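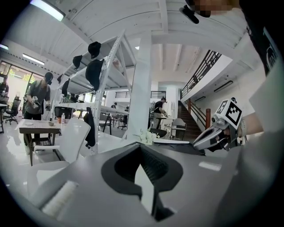

Ticket 12-21: Cap shelf leaning, clips slipping
Opened by: Pravesh Buthelezi
Area: Ground floor, display shelving by the column
Priority: Low
Status: Open, waiting on part

Reported
The white metal shelving we hang the black caps on leans toward the column. Caps slide along the edge and bunch up at one end. Unit is a Prenine, assembled in August.

Log

15th October, Pravesh
Took the caps off and put a level on the top shelf. Low on the column side. Checked the floor with the same level and it is fine there. Put the caps back.

Next entry, Pravesh
Tightened all the bolts with the key that came with the unit. One bolt on the rear upright turns without biting. Lean is less but still there. Swapped the two rear feet, no change.

Reply from Bikum support
Please confirm whether the cross brace is fitted with the short bolts at the top. If the thread is stripped we will send a replacement upright. Do not hang anything over 2 kg from the shelf edge until it is fitted.

Pravesh
Short bolts are at the top. Thread is stripped, you can feel it with a fingertip. Caps are well under the limit so they can stay up. Please keep bags and coats off it. Clips hold better with a strip of felt under each one, so I have done that for now.

Bikum support
Upright ordered. Allow some 12 days. Old part does not need to be returned.

Still to do
Fit upright, recheck level, remove felt, close ticket.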